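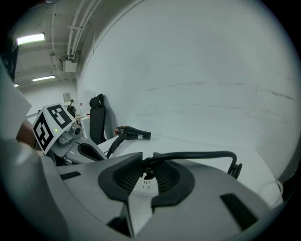 Good practice for hand-held gripper recording
Speaker notes. 25 min plus questions. April version, replaces the March one, bin that

OPENER (2 min)
Hello, thanks, phones off.
Who in the room has recorded demos by hand? Hands up. Who has thrown out a whole day of them? Same hands, probably.
Say up front: this is the Brornent house rules talk. Not a standard. We'd like some of it to end up in one.
Skip company history. Everyone skips it anyway.

WHY RULES (3 min)
Numbers go here, slowly.
3,259 episodes in the Bekitz set. 246 thrown out at review.
Most of the 246 had nothing wrong with the task. Marker hidden, cable caught, cord in a different place at the start than the sheet says.
All boring stuff. All stuff you can catch before you press record.
Pause. Let them write it down.

RULE 1. MARKERS (4 min)
Cube has to be clean and square on its mount. Wipe it at the start of a session and again after lunch.
No tape over a face. No stickers. No thumb.
Check that each gripper's cube can be seen from the other side of the table before first episode. If you turn your wrists in and lose a face, you're standing wrong, move your feet.
Bent or chipped cube = swap it, write the swap in the log. Don't glue it back. Cillwood site glued one back and we had two weeks of poses that were off by a hair. Nice story, tell it if ahead of time, otherwise drop.

RULE 2. CABLES ON THE OPERATOR (4 min)
Run the cable so you can stretch both arms all the way out and it never goes tight. Try it before recording, every time, not just first time.
Loop at the gripper stays behind the jaws. If the loop can reach the object it will reach the object.
Floor: white leads on a plank floor are easy to see, until there's a pile of them. One route per person. Keep the pile under the table, not where feet go.
Strain relief at the plug end. Yes I know. Still.

RULE 3. THE OBJECT HAS A CORD TOO (4 min)
People forget this one. We write a start pose for the dryer and say nothing about its cord, then wonder why no two runs match.
For corded things the sheet now has three lines: which way the nozzle points, where the cord leaves the table, where the plug ends up.
Vary them on purpose. Change the nozzle direction between blocks, write down which. Random is fine, undocumented is not.
Never plugged in while recording. Doesnt matter if it's "just off at the switch". Unplugged.
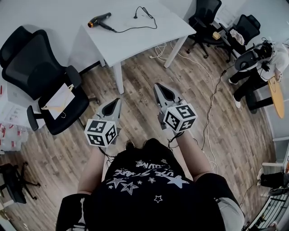

Nothing on the table that isn't on the sheet. Cups, tape, spare screws, off. Chairs can hold bags, tables can't.
If a cord slides off the edge mid episode, finish it, flag it, keep it. We want some of those. Don't quietly delete.

RULE 4. PEOPLE (3 min)
Anyone in view has signed. Anyone who might walk through view has signed. Includes the person who only came to borrow a charger.
Cover up name badges. Screens off or turned away.
Prints and logos on clothes: we argued about this for a month. Where we landed: allowed, logged once per session. Mahama wants plain shirts only, fair enough, their project.
Shoes closed toe. Cables plus casters plus sandals, no.
Breaks after every 200 episodes or when your wrists say so, whichever comes first. Arms held out front is harder than it looks. Tired people make drifty data.

RULE 5. THE LOG (2 min)
Operator, rig number, object, start pose, anything odd. One line per block.
Write it at the time. A log filled in at 6 pm is a work of fiction.
Free text box is the most useful field we have. 900 comments so far and I've read every one, some are very rude.

WHAT WE STILL DON'T KNOW (2 min)
How many people in the backround is too many. Opinions differ in our own team.
Whether left hand and right hand rigs should ever be swapped mid session. I say no. The Cillwood people do it.
Lighting: ceiling lights stay on, past that we have no rule worth printing.

Q&A
Will get asked about sharing the checklist. Yes, one page, ask me after, paper copies by the door.
Will get asked about cost. Don't answer, send them to the Brornent desk.
If no questions: ask the room what they do about cords.
Clicker goes back to the front table!!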